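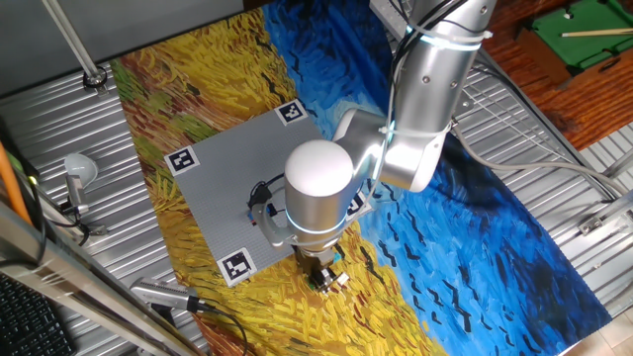 Where we are with the brick examples

Hi Liv,

You asked for something a bit less stiff than the last report, so I'm writing this one the way I'd tell it to you over coffee. The numbers are in here too, don't worry!

The short version: we have 379 usable demonstrations on the baseplate task, against the 300 we promised you for this stage. Hazem and Fadwa did most of the driving, I did the sorting and labeling, and Samina has been training on the results as they come in. We're ahead on quantity. We're a little behind on variety, and I'll get to that.

What we changed on the table

In the first round the gray baseplate always sat square to the table, and the model learned exactly that. Turn the plate a little and the gripper would head confidently for where a corner used to be. So now the plate gets turned and shifted before every single run, and we read its pose off the four square markers near its corners. If the arm is hiding one of them we can still work out the pose from the others, which saves us a lot of thrown-away runs (in the first version of the script, one hidden marker meant the whole run got rejected, and Hazem was not happy about it).

The other big change is the background. We've been working on top of the big printed mat with the wheat field painting, the one with the dark blue sky and all those black birds. I know it looks like a funny choice for a lab table. Samina wanted something with lots of yellow strokes on one side and lots of blue on the other, so the model can't get away with "gray thing on plain thing." And it's working on us too, I can now tell you which part of the path a plate was sitting on just from a thumbnail.

How the runs went

Each session is 16 runs with one person driving, and then they swap. We tried longer sessions in the beginning and you could see people getting sloppy toward the end: faster approaches, more bumps, more fiddling at the last second. Sixteen feels right. Fadwa's runs are the smoothest by a long way, and Hazem's are the most varied, and I've come to think we really want both. When Samina trained on Fadwa's alone, the model was lovely to watch until it missed, and then it had no idea what to do with itself. Hazem misses and recovers all the time, so mixing his runs in gave it something to copy.

That made me change my mind about one rule. I used to throw out any run with a missed grasp. Now I keep them if the driver recovers and finishes, and I tag where the miss happened. I went back through the old rejects and rescued a good number of them, and they're included in the 379.

I'm also writing a short text label for every run ("place the brick near the left corner," that kind of thing). It's slow going. Aníbal offered to build me a little tool for it and I said yes before he finished the sentence. We're calling it Clakitz, for reasons that only make sense if you've heard his keyboard.

What went wrong

We lost 2 sessions completely. One was a clock problem: the arm's log and the video drifted apart, so the gripper appeared to close well before it got anywhere near a brick. Fadwa spotted it while replaying a run at half speed. We now do a sync check at the start of each session, with the gripper opening and closing once in full view of the camera, and it hasn't come back.

The other one was my fault. I moved the fixed camera a tiny bit while cleaning up and didn't redo the calibration. Everything looked fine to the eye, and every pose came out slightly wrong. There's a line on the startup sheet for it now, in very large letters.

The cables are an ongoing annoyance. The bundle along the upper link is zip-tied and behaves itself, but the black one at the wrist hangs down onto the plate when the arm reaches low. I'd like to reroute it before the next round. Then again, Samina points out that changing how the wrist looks halfway through a collection is a headache of its own, so we'll do it between rounds and note it in the log.

What's next

Variety, as promised. Most of our plate positions cluster near the middle of the mat because that's where it's comfortable to drive, and the plot of positions makes it embarrassingly obvious. From January we'll have the script pick the position and the angle for us, and the driver just has to live with it. Hazem has already complained, so I'm fairly sure it's the right thing to do.

After that I'd like to bring in a second background, something much plainer, and see how well a model trained on the wheat field copes with it.

Money-wise we're inside the budget for this stage. The one thing I'd like your okay on is a few more paid hours for labeling, to cover us until Clakitz is ready. Samina will send the training curves separately, along with a few clips of the model doing well and a few of it doing badly. Watch the bad ones first, they're more interesting!

Talk soon, and come by the lab whenever you like.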